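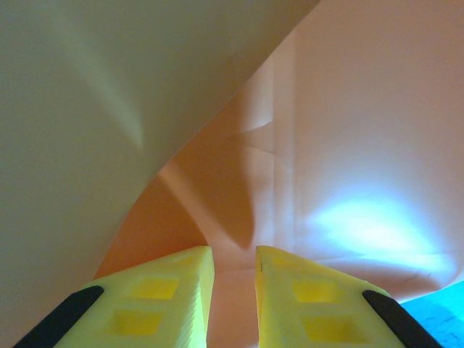
5 min read

How to flatten, fold and put away the big sheets you can't bear to throw out

I come from a long line of people who open presents slowly. My grandmother ran a butter knife under the sticky tape, my mother used her thumbnail, and I've been known to take a parcel out of a child's hands and finish it myself, which has not made me popular at birthdays. The result is a cupboard full of saved wrapping paper, tissue, pattern paper and odd lengths of cloth, and for years it all lived in one big springy heap that slid out whenever the door was opened.

One wet Sunday in July I finally went through the lot, and I've kept to the same method ever since. It takes an afternoon the first time and only a few minutes after that, whenever something new comes in. You can do it at the kitchen table, or on the floor if your knees are better than mine.

What you'll need

A clean, dry surface, as big as you can manage
An iron and a thin cotton tea towel
A few heavy books
Cardboard tubes, the longer the better
Strips of scrap cloth for ties
A soft pencil and some paper tags
A flat box or a deep drawer

Step 1: Open everything out

Take the sheets out one at a time and let them lie however they want to for a bit. Anything that has been rolled will want to curl back over itself, and anything that has been folded will stand up in peaks. Don't fight it yet. I used to press down hard with both hands straight away, and all I did was turn soft bends into sharp ones.

While they rest, pull off any tape that will come easily. If it won't, cut along beside it and accept a slightly smaller sheet. You'll lose a strip as wide as your finger, and you'd lose far more by tearing.

Step 2: Sort by what they want to do

I make two piles to begin with, rollers and folders. Rollers are the smooth sheets with a sweeping curve in them and no real creases, like the greyish green one at the top of the page. They'll never be happy folded, so put them to one side for the tubes. Folders already have their lines. The peachy pink sheet beside it has a fold running down it and a wrinkle going across, and a sheet like that may as well be folded again along the line it has got. The wrinkle is another matter, and we'll come to it in Step 4.

Paper and cloth can stay mixed for now. They need separating before you get the iron out, so if you have a great many of each you might like to do it at this stage and save yourself the shuffling. My friend Elin Craddock does hers by colour first and says it makes her happier, and I can't argue with that.

Step 3: Check the colour

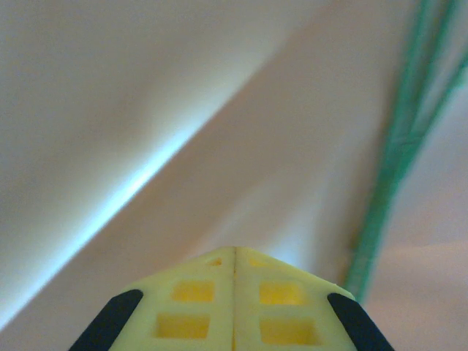 Fading is the thing most worth looking for before you put a sheet away, and it's surprisingly easy to be fooled by it. I once threw out a lovely big piece of mustard tissue, convinced it had gone pale in stripes, and I've regretted it ever since. The stripes were only the tops of the creases catching the light. You can see the same effect in the picture just above, where the yellow is quite pale along the raised ribs and much richer down inside the square hollows. A creased sheet will do exactly that, light on the ridges and deeper in the dips, so never judge it while it's bunched up. Smooth one patch flat with your palm, look at it by a window, and then turn it a quarter of the way round and look again. If the pale bit moves, it was the light. If it stays where it was, the sheet has faded, and it can go in the lining pile.

The lining pile, by the way, is well worth having. Faded sheets do nicely in the bottom of drawers, between good plates, or stuffed into the toes of winter boots. I've used them under seedlings as well, with mixed results.

Step 4: Ease out the wrinkles

For plain paper, set the iron on its lowest heat with no steam at all. Lay the tea towel over the sheet and work from the middle outwards in short, slow strokes. Lift the towel and have a look every so often. If you're not sure how a paper will behave, try a corner first, and leave anything shiny, waxy or glittery well alone. Those go under the books overnight instead.

For cotton or linen you can be much bolder. A light spray of water, a warm iron, and the towel only if the colour worries you. Let the cloth cool right down before you fold it – I mean properly cool, go and have a cup of tea – or you'll press in a whole new set of wrinkles and have to start over.

Tissue is its own little world. I smooth it by hand, stack it in a pile, and slide it under the heaviest book I own, a gardening encyclopaedia of about 400 pages that has never been asked a single question about gardening.

Step 5: Roll or fold

Roll your rollers around the outside of a tube, pretty side in, keeping the edges level as you go. Several sheets can share a tube. Tie them loosely with a strip of cloth, because rubber bands perish and leave a nasty mark, and string bites into the edge.

Fold your folders in half along the old line, then in half again the other way, and stop there if your drawer allows. Put the largest at the bottom. With cloth I like to tuck a piece of tissue inside the last fold, so that it makes a rounded bend and not a hard one. If you only get your cloth out once a year, shift that fold over a hand's width each time you put it back.

Step 6: Tag and put away

Pencil the rough size on a paper tag and slip it under the tie, or lay it on top of the stack. "Wraps a shoebox" is a perfectly good size. So is "too small for a jumper". Ikechukwu Effiong, who lives across the road and borrows from my drawer every December, asked me to add whether a piece was good for boys' parties or girls' parties, and I told him it was good for people who give it back.

Keep the box or drawer somewhere dry and out of the sun. Under a bed is fine, and so is the top of a wardrobe. Garden sheds are not, as I found out with a roll of brown paper and a family of silverfish.

A note on very large pieces

If a sheet is wider than your table, fold it in half loosely before you start, iron one side, then turn the whole thing over and iron the other. Open it out at the end and run the iron very lightly down the middle, still through the tea towel. It does go easier with a second pair of hands, and a patient child can hold the far end if you promise to let them open their own parcels next time.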